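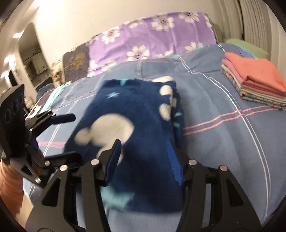 Manta de velo azul-marinho com formas brancas arredondadas e pequenas estrelas azul-claras, dobrada em volume espesso; à direita, uma faixa de tecido azul-vivo.

Manta de velo

A manta de velo (também manta polar ou, no Brasil, manta de fleece ou de microsoft) é uma peça de roupa de cama confeccionada em malha de superfície cardada, em regra de poliéster. Utiliza-se sobre o lençol de cima, entre este e a colcha, ou isoladamente, como agasalho de sofá, de berço ou de viagem. Distingue-se do cobertor tecido pela construção em malha e pela ausência de urdidura e trama no corpo da peça.

Estrutura e fabrico

O tecido de base é uma malha circular ou de urdume. Depois de tingida, a malha passa por cilindros guarnecidos de agulhas finas, que puxam as fibras dos laços para o exterior e formam o pelo. Segue-se a tosquia, que uniformiza a altura, e a termofixação, que estabiliza as dimensões. O pelo retém ar entre as fibras, e dessa retenção depende a maior parte do isolamento térmico.

O pelo pode ser levantado numa ou nas 2 faces. As peças de face única apresentam avesso liso e são mais leves; as de face dupla têm maior volume e ocupam mais espaço quando dobradas.

Estampagem

Os motivos são aplicados por estampagem rotativa ou por transferência térmica. Nos fundos escuros, como o azul-marinho, as áreas claras exigem reserva ou corrosão do corante, e o contorno tende a ficar menos nítido do que num tecido liso, dado que o pelo se desloca. Por essa razão predominam os desenhos de formas arredondadas e sem pormenor fino. Nuvens, estrelas e luas são comuns nas mantas infantis.

Acabamento das bordas

A malha de poliéster não desfia com facilidade, e existem mantas de corte simples, sem costura. Os acabamentos mais frequentes são o ponto de caseado, a bainha dobrada e o debrum — uma fita ou faixa cosida sobre a orla. O debrum tecido, de textura mais fechada que a do velo, limita a deformação do bordo durante a lavagem. Pode ser da cor do fundo ou contrastante.

No manual Grastent, redigido por Beathag Halliday, o debrum de contraste é recomendado para roupa de uso coletivo, por facilitar a localização da orla na dobragem.

Dobragem e arrumação

A dobragem faz-se em metades sucessivas no sentido do comprimento e, depois, em terços no sentido da largura. O velo oferece pouca resistência ao vinco, mas recupera a espessura depois de comprimido; as pilhas altas tornam-se por isso instáveis. Paavo Pitkänen descreve 5 métodos de dobragem e considera o enrolamento preferível em gavetas pouco profundas.

Conservação

Lava-se em água fria ou morna, sem amaciador, que se deposita nas fibras e reduz a maciez com o uso repetido. A secagem em máquina deve ser feita a baixa temperatura. O ferro de engomar funde ou achata o pelo — dano em geral irreversível. A formação de borboto é mais acentuada nas zonas de atrito e nas peças de fibra curta.

Ver também

Cobertor
Colcha
Debrum
Malha polar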